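Week 2 — Valuing personal effects (probate module)
Notes: Efua Kpodo

Open market value at date of death. Not insurance value, not what the family paid. Students mix these up every year.

Chattels = furniture, clothes, books, jewellery, car. Cash isn't.

Case to read before seminar: Janjua estate, pp. 47 to 90. Look at how the executor grouped the low value stuff and what got its own line. Bring a draft inventry.

Jewellery — bracelets, watches, rings often turn up all together. List seperately anything that might need a valuer. 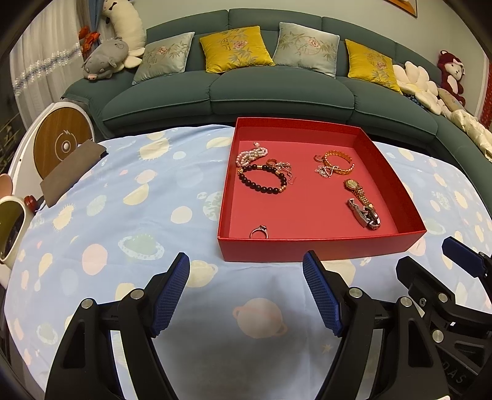 Gifts in the will
Specific gift fails if item gone at death (ademption). Check wording, "my gold watch" when there are two?

Essay due December, to Etelka Fekete.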